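Why does paper stay crumpled?

Take a clean sheet of paper and squash it into a ball. Now open it out and press it flat with your hands. However hard you press, the lines are still there. You can put it under a pile of heavy books overnight and in the morning most of the lines will still show.

A tea towel doesn't do this. You can squash a tea towel, shake it and hang it up, and it looks nearly the same as before. So what is different about paper?

What paper is made of

Most paper is made from wood. The wood is broken down into tiny threads called fibres, which are mixed with a lot of water. The mixture is spread out very thinly and the water is drained, pressed and dried away. What is left is a mat of fibres lying across one another and stuck together.

Paper fibres are very small. If you tear a piece of paper slowly and look at the torn edge through a magnifying glass, you may see some of them sticking out like little hairs.

Bending and creasing

If you bend paper gently into a curve and let go, it springs back. The fibres have been bent a little, but they have not been damaged.

If you bend it sharply, something else happens. The fibres on the outside of the bend are stretched and the ones on the inside are squashed. Some of them break and some come unstuck from their neighbours. They cannot go back to where they were. The line this leaves is called a crease.

A ball of crumpled paper has creases running in all directions. Some are long and some are very short. Where several creases meet, there is often a sharp little point. These points are stiff, and they are one reason a ball of paper is hard to squash any smaller once you have made it. Most of what is inside the ball is air.

Why creases make peaks

A flat sheet of paper is floppy. Hold it by one edge and the rest droops. Fold it once down the middle, open it a little way, and hold it again. It droops much less. The fold works like the ridge of a roof and holds the paper up.

The same thing happens when a sheet is pushed together from the side. The paper has nowhere to go except upwards, so it rises into ridges and small tent shapes. If the sheet is gathered up around something, such as a post or a table leg, the peaks form close to it. Further away there is more room, and the sheet can lie flatter.

Light helps us to see the shapes. The side of a fold that faces a lamp or a window looks bright, and the side facing away looks darker. White paper may look cream or beige in the shadows, although the paper itself is the same colour all over. 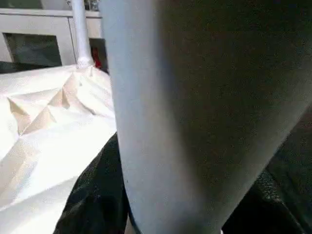 Words: Percy Marulanda
Checked by: Hamisi Laizer

In the picture the white sheet has sharp folds along its upper part, with beige shadows under them. Lower down it is much flatter. You can also find small peaks where it is gathered around the bottom of the white pole.

Thin plastic can make shapes like these too, so it is not always easy to tell the two apart by looking.

Try it yourself

You will need two sheets of paper the same size, a ruler and a small toy or a coin.

1. Lay the first sheet flat across two piles of books, with a gap of 20 centimetres between the piles. Put the coin in the middle. The paper will probably sag or fall in.

2. Fold the second sheet backwards and forwards in narrow strips, like a fan. Open it slightly and lay it across the same gap, with the folds going from one pile to the other. Put the coin on top.

The folded sheet should hold the coin easily. Add more coins one at a time and write down how many it holds before it bends.

Then crumple the first sheet, open it out and test it again. Is it better or worse than when it was flat?

Useful words

Fibre: a very thin thread.
Crease: a line left by a sharp fold.
Ridge: a long, narrow raised part.

Filed under: Materials, Paper, Things to try

Last updated: October 10, 2024

Contact us | © Lavalance | Back to top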